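Keywords before captions: how an illustration library sorts its swimmers
2 min read
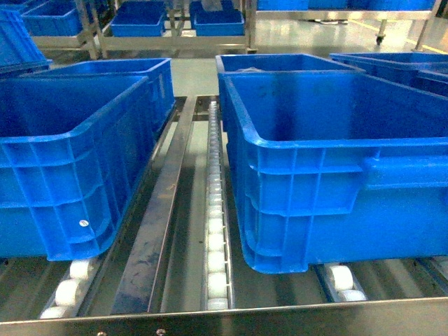

Ninda licenses vector illustrations to publishers from an office in Grodcombe, and its cataloguing editor spends most of the week on search terms. Each drawing gets a title, one caption and up to 30 keywords. "The caption is for the buyer. The keywords are for the index, and the index is literal," she says. Sport is the worst category for near-duplicates. A backstroke figure and a floating figure may share 16 terms, so the action has to come first. Objects are simpler: a blue plastic crate with ribbed sides, standing on white rollers, is filed under crate, tote, blue and conveyor, and the colour is dropped if the artist supplies variants.

The July intake held over 600 files, mostly water sports. Marchetti, the tagging software, proposes terms and an editor accepts or strikes them. "It offers 'ocean' for any blue background. I strike that on pool drawings."

Rejected files go back to the artist with a code. Code 2 means the caption names an action the drawing lacks. Resubmissions are read on Wednesday.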